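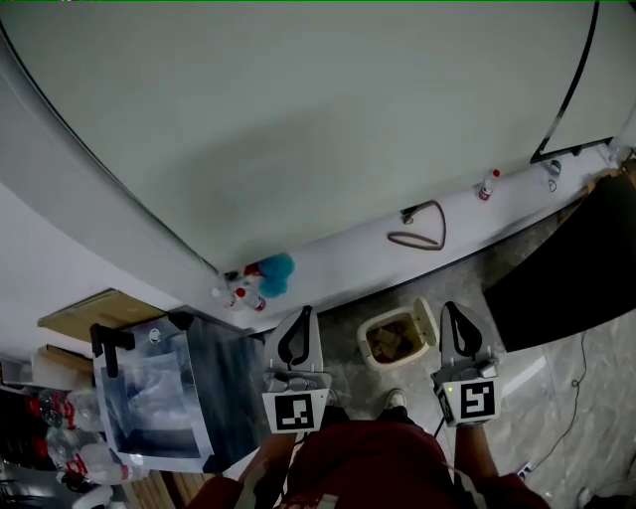 Ticket 116: Ledge under the white curved panel, things on it, and the hum

Status: Open (reopened)
Site: Wovanstead, Koller unit
Raised by: Silvan Ammann
Priority: Low. I asked for Medium and was given Low.

What I reported

Two faults, which the form would not let me enter separately. The first is that anything put down on the white ledge ends up in the corners. The second is a hum. I had assumed for most of August that they were the same fault, and I would like that struck from the record.

The ledge is the flat white one that runs along the bottom of the big curved panel. It was meant to be kept clear so it can be wiped in one go. At present it holds a spray bottle with a red top, a white bottle with a red label that has lain down for a rest, the bright blue duster, and a white cap that I would dearly like to reunite with its bottle. All of those are at the left. Over at the right there's a little bottle with a red cap, then a small round grey thing and a tiny white ring that have become inseparable.

In the middle is the brown loop. More on the loop below.

Steps tried so far

1. Cleared the ledge, wiped it, put everything back in the middle. By teatime the corners were full again.

2. Checked the ledge for a slope. Borrowed a spirit level from the Skarkidville depot. Bubble in the middle at one end, bubble in the middle at the other. Turned the level round in case it was flattering me. Same again.

3. Stood a full bottle of Rurumero cleaner in the dead centre and left it 12 hours. It hadn't moved by so much as a hair. The ledge is therefore innocent and the cause is people, me among them. You wipe from the middle outwards, you shove what's in the way ahead of the cloth, and there's your drift.

4. Moved the duster to the wooden shelf board at the left. It came back. I suspect it was used.

5. Asked on the message board whose loop it was. Got 7 replies, up to and including one suggesting I stop asking.

The loop

Brown, bent into something like a triangle, small dark fitting on one end. Cord, according to one camp. Hose, says the other. I haven't pulled it about to find out, as the last unlabelled item I pulled about belonged to the water heater. If it is a spare, it wants a bag and a label. If it came off something, I'd like to know what before that something does.

Reply from the desk

Please confirm whether the items are causing an obstruction. Please also confirm the location of the hum, and say whether it is overhead.

My answer

They're obstructing a cloth. As for the hum, I spent a good part of the morning walking about with my head on one side. It is overhead. It is loudest under the light tube and fades as you move off towards the door. I tried it with the extractor off at the wall and it carried on without a wobble, so you can cross the extractor off. I then tried it with the light off, and it stopped. Light on, it started again after 2 seconds or so. I did this enough times for someone to ask if I was signalling to shipping. 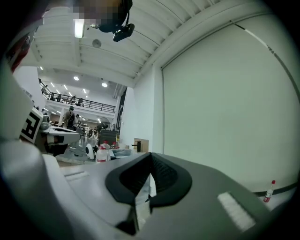 Ceiling in the Koller unit: long tube lit, small round grey fitting close by.

Notes on the ceiling, for whoever brings the ladder

The panels are ribbed metal, so anything that buzzes up there has a very large tin tray to buzz against. My money is on the tube's fitting being loose against the metal, but I've been wrong once on this ticket already. I don't know what the round grey thing is either. Smoke detector or speaker, depending on who's talking. If it's a detector, please test it while you're up there. If it's a speaker, please find out who is supposed to be speaking.

Workaround in place

Wipe from the ends inwards. Lift things, don't push them. Spray bottle and duster go back on the shelf board when you've finished. Caps go on bottles. The hum has no workaround other than working in the dark, and I've been told that isn't allowed.

Still wanted

Someone to tighten the light fitting, or fit a new tube if tightening doesn't shut it up.
An owner for the loop.
A bottle for the white cap. I have tried it on the one lying down only in my head, where it fitted perfectly.
Something stood against the panel to say KEEP CLEAR. I realise this would mean putting something on the ledge.

Update from the desk

Light fitting passed to electrical. Ledge items closed as user behaviour.

Update, S. Ammann

Reopened. User accepts the finding but still has the loop.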